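The Dishes Can Wait

Robots have been coming for the housework for as long as most of us have been doing it. We have machines that wash clothes, machines that wash plates and small round ones that push dust around the living room. What we don't have is a machine that will walk up to the sink after dinner and deal with what's in it.

I spent part of February looking at how close we are. The first stop was Arkorero, a small robotics company in Luik that works on kitchen jobs. I went in expecting to see a lot of hardware. Most of the staff were sitting at desks, watching kitchens on their screens.

The company does nearly all of its early work in a simulator called Stokska. It draws a kitchen, puts a robot gripper in it, and lets the software try a task over and over. A dropped plate costs nothing. If a control program drives the gripper straight through the back of the sink, an engineer swears, changes a setting and starts again. Only programs that do well in Stokska get moved to the one real arm, which is bolted to a real counter in the next room.

On the day I visited, the task was to take a plate out of a sink and put it on the counter. The team had logged 3253 tries at it that week, all of them in the simulator. The real arm had been given 8.

A plate is harder than it looks. A person slides a finger under the rim, tips it up and lifts. We do it while talking to someone else. A two-fingered gripper has to come down at the right angle, get one finger on each side of a thin edge and squeeze hard enough to hold but not so hard that the plate pops out. If the plate is leaning on the wall of the sink, one side may have no room for a finger at all. If there's something lying on the plate, the robot has to decide whether to move that first or bring everything up together.

Then there is water. Stokska doesn't handle it well, and neither does anyone else's software that I saw. Suds hide edges. Wet china slips. Arkorero's engineers were open about the fact that their simulated sinks are dry, and that a dry sink is an easier place to work than the one in your house.

Things are further along on the shop floor. At Fukomthorpe, where a parts plant runs a packing line, I watched an arm pick metal brackets out of a tray and set them into boxes. It handles 400 an hour when the tray is full and the brackets are all facing the same way. A worker on the same line packs 300. But the worker also sweeps up, clears jams, spots the bent ones and fills the tray for the robot. When the supplier changed the shape of the bracket over the winter, the worker needed a minute to get used to it. The arm was down for two days.

That gap explains most of what you need to know about robots at home. A factory can be arranged to suit the machine. The parts arrive in the same place, the light never changes and people stay behind a fence. A kitchen is arranged to suit whoever cooked last. There may be a pan soaking, a fork under the pan and a sponge that someone left in the wrong spot.

Cost is the other problem. The arm in Luik is priced for a lab, and it can't reach past the edge of its own counter. To clear a table, it would need wheels or legs, and to share a room with children it would need to be a lot more careful than it is now.

So can machines do the chores yet? A few, if you do some of the work for them. Towels can be folded, slowly. Cups of one known shape can be moved from a rack to a shelf. A full sink on a weeknight is still out of reach, and I didn't meet an engineer who would put a date on it.
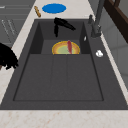 Page last changed: 21/05/2020

A Stokska kitchen, with the gripper over the smaller basin and the plate still in the sink. The red object lying across it is part of the problem – a plan for lifting a bare plate has to be worked out again when there's something on top.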